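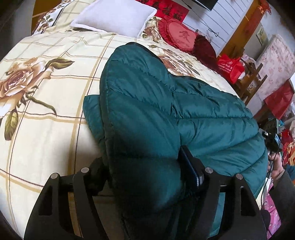 Figure 5. Garment handling with the hand-held gripper in a furnished bedroom. The lower part of a quilted jacket lies between the two fingers; the bed, cushions and chair remain in view behind it.

4.2 Soft goods in furnished rooms

The second part of the review covers the Falto kit, a hand-held two-finger gripper offered by Woltgate for recording manipulation demonstrations without a robot arm. The kit was used in private homes with the furniture and bedding left as found. Operators were told to work at their normal pace and to repeat a take only when the recording software rejected it. Training followed the supplier's own guide and took one morning per operator.

We selected padded outerwear as the main test item for this section. A quilted jacket is a difficult object for a two-finger tool. Its baffles compress under load and recover at different rates, the shell slides over the filling, and the visible outline of the garment says little about where a firm hold can be taken. In Figure 5 the jacket is stretched along the bed with its shell bunched, and the fingers close on the lower part. The patterned bedspread is typical of the backgrounds in the home set. Large printed flowers gave the tracking software many stable features, and the plain bedding used in the earlier laboratory runs gave fewer.

Each session consisted of three tasks: lifting the garment by one end, laying it flat, and folding it once across the middle. The set contains 59 takes with padded jackets. Of these, 57 passed the automatic checks supplied with the kit, and 2 were rejected for loss of pose. Both rejected takes came from the folding task and showed the same fault. As the free half of the jacket was brought over, the shell filled most of the camera view and the pose estimate drifted until the fabric was lowered again. Woltgate's guide advises a slower wrist turn for large dark textiles. We followed this advice in the later sessions and had no further rejections, although the number of takes is too small to support a firm claim.

Finger shape had a clear effect on the lifting task. The slotted plates bend along their length when closed on thick fabric, so contact is spread over a longer strip of the garment. The operators reported that they could feel a slipping baffle through the handle before they could see it. With the stiff fingers of the Fuchs tool, tested in Section 4.1, the same jackets were more often pinched at a single seam. The softer plates were less suitable for thin items. A cotton pillowcase could be picked up from a flat surface only after the operator had first pushed a fold into it.

Setup in small rooms was acceptable. The operator needs free space on one long side of the bed, and cables have to be kept off the bedding. Ditte Riis, who supervised the home sessions, noted that the weight of the tool became noticeable in the wrist toward the end of each block. We therefore limited blocks to five takes. The handle comes in one size, and the smaller-handed operators had to shift their grip in order to open the fingers fully.

Recordings were exported to Platora for labeling. The export keeps finger width and pose on a shared clock, but camera settings are stored in a separate file that must be matched by hand. This step accounted for most of the labor after collection. A software update received in November merged the two files for new recordings only, and the takes reported in this section were processed with the older version.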